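How to Descale a Stained Dish

Hard water leaves a chalky film on bowls and shallow pans. White vinegar takes most of it off in under an hour. Check the maker's care notes first if the dish has a coating.
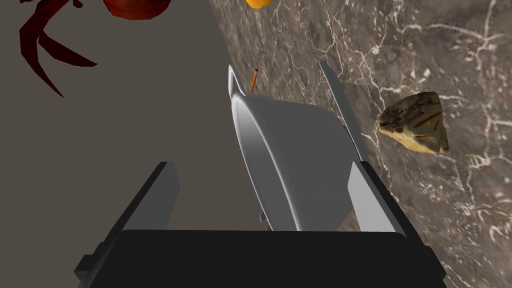
What you need

White vinegar, warm water, a soft sponge and a dry towel.

Steps

1. Wash the dish with soap and rinse it well.
2. Mix 100 ml of vinegar with 100 ml of warm water.
3. Pour it in and leave it for 50 minutes.
4. Rub the film with the sponge. Skip steel wool.
5. Rinse twice and dry right away.

If a ring is left at the waterline, repeat steps 2 to 4.

Posted by Mareike Pfeiffer, 18th March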